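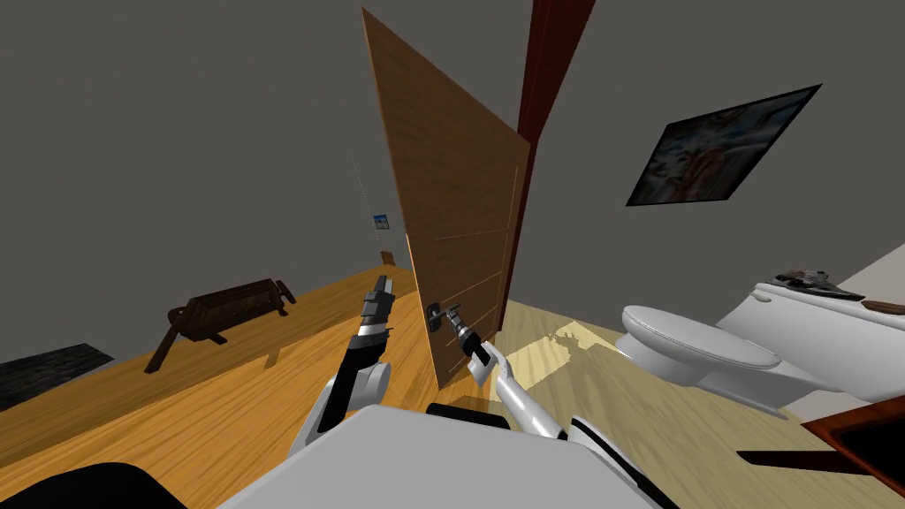

Does a scented wristband keep midges off anybody?
Off the wrist, perhaps. I have seen nothing so far to suggest it does much for the neck, ears or shins.

July, notebook 3, evening entry

Back from Keltside at half past nine, itching. Writing this up before Konrad tells me what I ought to have found.

What we were checking: the Hosedel wristband (plant oils in a rubbery strap) against the Abdella spray and against nothing at all. The Hosedel leaflet says it protects for "up to 3000 minutes of outdoor time". Odd unit. I suspect somebody thought it looked better than a couple of days. No mention of which insect, what weather, or how far from the band you have to be before it stops counting.

Set-up as before. One bare forearm each, sleeve rolled to the elbow, other arm covered, sat on the bank by the alders. Ten minutes, then swap treatments after a soap wash and a long break. Landings called out loud, Cameron Sutherland writing them down in a head net. Air still, overcast, a bit warmer than last time. The breeze got up near the end and the last sitting is no good to anyone. Have struck it through.

Landings on the no-treatment arm started straight away. With the band on, the patch of skin right next to the strap stayed fairly clear and the rest of the forearm looked like the untreated one. Konrad Mazurek thinks there was a drop halfway up the arm. I don't see it in Cameron's sheet. He was also the one wearing it, and he knew he was wearing it, as you can smell the thing from the car park.

That's the weak point of the whole exercise. We can't hide which arm has the band. A dummy strap with a different smell might do, but then we'd be testing two smells. Leave it for now.

Spray did better. Landings fell off sharply, a few insects came in close and went away again. I'm still not ready to say how long it lasts, whatever the tin says, and I put it on thickly, which ordinary people don't.
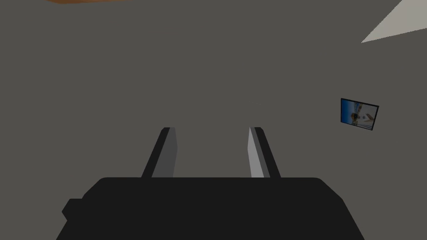

Also the matter of bites versus landings. We count landings because they're quick to call, but what a camper cares about is the lump next morning. I asked everyone to mark their bites at breakfast tomorrow with a biro and photograph both arms. Konrad swells up at anything, Cameron hardly at all, so comparing people is useless and we should only compare a person with himself.

Treltgate sent over their own trial summary. Sample 1441 is given as the winning batch. It doesn't say how many batches there were, how many people sat outside, or where. If the other batches did badly I'd like to see them. Wrote back asking for the raw sheets. Not holding my breath.

To do
Ask for the sheets again if nothing comes.
New soap, unscented. The one in the kit bag smells of lemon, and that may have muddied the second sitting.
Fetch the wind meter from the other store. Guessing from the alder leaves won't do.
Try 2 bands, one wrist and one ankle, as the leaflet suggests for "heavy conditions". I expect two clear patches.

Konrad wants it noted that he disagrees about the forearm. Noted.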